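# 白墙之下：一处共享办公空间的陈设与日常

近年来，由旧厂房和临街商铺改建的共享办公场所日益增多。此类空间面积有限，使用者流动频繁，家具与照明的安排往往决定其能否长久运营。本刊编辑部走访了位于Kotport的Plisent办公空间，就其室内陈设、地面处理与日常整理制度作专题介绍。

Plisent的室内面积为639平方米，由设计师Tuulikki Kettunen主持改造，日常运营由Liên Châu负责。改造方案以保留原有结构为前提，低矮的顶棚与横贯空间的拱形梁均未改动，墙面与顶棚统一刷白。Kettunen在设计说明中写道：“层高不足的房间，应当首先解决光的问题，其次才是家具。”

依照这一思路，灯具按区域分别布置。主要通道与工作区采用荧光灯，光线均匀，便于长时间阅读与书写；拱形梁之下靠后的位置改用小型黑色吊灯，使该处与前方的工作区有所区分。两类灯具的开关各自独立，傍晚人员减少时，可只保留一侧照明。
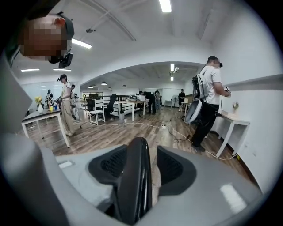
公共区域的桌面管理，是运营方较为重视的一项工作。按照规定，公用桌面不得留存个人文件，杯具使用后须由本人送回茶水间。鲜花由Vy Phan统一采购，每周更换一次，以黄色与白色品种为主。Phan表示，选花的标准首先是耐放，其次是气味清淡，以免影响邻座。花瓶均选用白色，便于在不同桌面之间调换。

地面材料的选择曾经历较长时间的讨论。最初的方案为浅灰色地毯，其优点在于吸音，但清洗周期较长，椅轮经过处容易磨损。最终采用的是木纹地面，色调因区域与光线而有差异，既有偏暖的棕色，也有灰褐相间的旧木色。运营方认为，带有深浅变化的纹理较纯色更耐脏，日常以半干拖布清洁即可。

部分地面印有文字，用以标示区域用途。“Coaching”一词所在的位置，即为辅导与交流而设。Kettunen解释说，空间内隔断很少，若全部依靠立式标牌，既占地方，又遮挡视线，将名称直接印于地面更为合适。此种做法亦有不足：经常踩踏之处字迹较易变淡，需要定期检查与补印。运营方现行的检查安排在每年8月进行，与家具检修同步。

工作区的桌椅由Skilley供应，属于该公司的Mai系列。书桌为白色台面配白色金属框架，成排摆放；座椅以黑色办公椅为主。选用同一系列的好处在于配件通用，脚垫、螺钉与椅轮均可互换，维修时无须分别订货。负责家具维护的Ánh Khổng介绍，椅轮是损耗最快的部件，库房内常备3套，桌脚垫则备有8套。
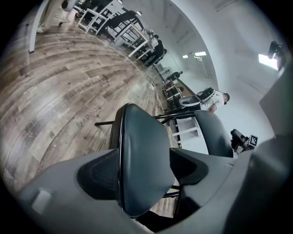 储物方面，空间以敞开式搁架为主，未大量配置带门柜体。敞开式搁架取放方便，也便于清洁人员判断物品是否归位，但对使用者的自觉性要求较高。运营方为此制定了简明的收纳规则：下层放置较重的物品与设备，上层放置纸张与文具；个人物品过夜存放须贴写姓名标签；连续2周无人认领者，移交前台保管。

电源与线缆的管理，至今仍是讨论较多的议题。原有建筑的墙面插座数量有限，而工作区多远离墙面，临时用电只能借助插线板与延长线。Khổng主张在成排书桌下方加装线槽，将固定用电与临时用电分开；Liên Châu则认为，书桌位置仍会随租户需求调整，过早固定线路可能造成重复施工。双方目前商定的办法是，先在位置较为稳定的一排书桌试装，其余区域沿用活动线缆，并要求使用者离开前收拢自带的电线，通道处尽量沿桌脚布线。

租户对上述安排的评价不尽相同。从事翻译工作的Thư Ông在此租用工位已有两年，她认为成排书桌的布局有利于保持安静，彼此之间较少打扰，但电话交谈缺少合适的去处，希望能增设一间小型隔音室。运营方答复称，该建议已列入下一阶段的改造计划，选址尚待确定，初步考虑设于储物区一侧。

关于座位分配，Plisent采用固定工位与流动工位并行的方式。固定工位按月签约，可自行调整椅高与桌面用品；流动工位先到先用，离开时须将座椅推回桌下，桌面恢复空置。前台备有清洁布与中性清洁剂，供使用者自行取用。

参观Plisent须提前向前台预约，每次参观由工作人员陪同，入内请勿移动桌面物品，并请避开正在进行的辅导活动。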